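Gadari releases calibration and tracking update for hand-held gripper recordings

Gadari has released a new version of Zisa, its software for turning recordings from hand-held grippers into training data for robot arms. The update changes how the program estimates the position of the gripper during a recording and adds a check that runs before a session starts. It is available now to existing license holders and will open to new customers in November.

Zisa takes the video and motion sensor readings from a hand-held gripper and works out the path the tool followed. That path is then converted into arm movements that a control policy can learn from. Earlier versions handled each device alone, and two operators working side by side ended up with recordings in separate coordinate systems. The new version can place several devices in one shared map, using printed square markers as reference points when they come into view.

The company says the change was requested most often by groups that record tasks done with two hands or by two people, such as passing an object across a table. In those recordings, a small disagreement between the two paths is enough to make the sequence unusable for training. Until now, users had to line up the paths afterward with scripts of their own.

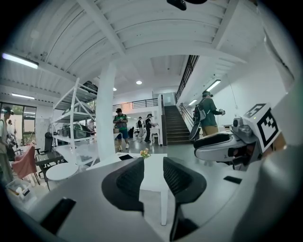
Gadari tested the release on a set of 1,236 recordings made in large and small rooms. With the old version, 84 of them were rejected because tracking was lost partway through. With the new version, 16 were rejected. Most of the remaining failures came from fast turns toward blank walls, where there is little for the tracker to hold on to. The company has not published results for outdoor use and does not list it as supported.

Bright windows and reflective floors were a second source of trouble in the older releases. A reflection of a ceiling light can look like a fixed point to the software, but it shifts as the camera moves, and this pulls the estimated path off course. Zisa now compares each point against the motion sensor readings and drops those that do not agree. People walking through the background are handled by the same step. Users can turn the filter off in the settings file, although it is on by default and the release notes advise leaving it that way.

The pre-session check asks the operator to move the gripper slowly through a short loop and open and close the fingers twice. The software then reports whether the camera calibration still matches the one stored for that device and whether the finger opening is being measured correctly. A failed check does not block recording. It adds a warning to the session log, and the warning stays attached to every recording made until the check is passed.

Map building has also been changed. A shared map can hold up to 600 keyframes before older ones are merged, and it can be saved and loaded again the next day if the furniture has not been moved much. Gadari recommends building a new map after any larger change to a room.

Files written by the new version use an updated format. Mokora, the open-source planning package that many Zisa users run downstream, can read it through a plug-in that ships with the release. The older format can still be exported from the command line, but without the shared map information. Scripts that read the pose files directly will need a small change, as the time stamp column has moved.

A separate tool for reviewing recordings, called Magyar, is still in testing. It shows the paths from all devices on one timeline and lets a reviewer mark the start and end of each task. Gadari has not given a release month for it.

The update is free for customers with a current support plan. Installation notes and a list of known issues are included in the download.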